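The Table at the Back of Rukley

I should say first that I only went into Rukley for a lamp. I had 80 dollars in my coat, it was October, and my apartment had exactly one bulb working (the one in the fridge). Rukley sells used office furniture out of an old bus garage, and everything in there has belonged to some company that went under. You get very good at guessing which.

"That's all Findar," Fasil Moges told me, waving at a herd of swivel chairs. "They went in the spring. And those shelves with the holes are Gruteo. Don't buy the shelves, the clips are gone."

I asked about lamps. He said he'd had 14 yesterday and a school took the lot.

So I wandered. I always wander in there! I sat in a chair that sank all the way down with a long sigh, like my aunt Birhane after church, and then I sat in another one that didn't sink but leaned a little to the left. And then I got to the back and saw the table.

It was white and square and stood on such skinny legs that I wanted to put a hand out to steady it. My mother had one like it when I was small. She cut out dresses on it, and I lived underneath, more or less, with a flashlight and a box of buttons, and I knew the bottom of that table better than I have ever known the top of anything.

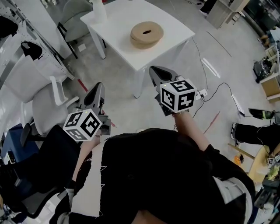

"How much?" I said, trying to sound bored.

Fasil looked at the table, then at me, and I could see the price going up.

"Twenty-seven."

"Dollars?"

"It's a good table."

I got down on the floor. I'm forty-one and I had my work pants on, but I got down there and looked up at the underside, and Fasil came around and bent over to see what I was seeing.

"Is it cracked?" he said.

It wasn't cracked. There was a pencil mark near one corner, a short line and then a longer one, and I lay on that cold concrete trying to remember whether I had ever owned a pencil down there. I'd had chalk, I was sure of the chalk. My mother sold hers to a neighbor the year we moved, and the neighbor had a brother with an office, and after that I had nothing to go on at all.

"I'll knock off 5," Fasil said, "if you get up."

I got up. I paid him, and he helped me carry it to the bus stop, him walking backward the whole way and complaining about his knees. The driver let me bring it on as long as I kept hold of it.

I still don't have a lamp. I ate my soup that night by the light of the fridge, with the door propped open, at my table.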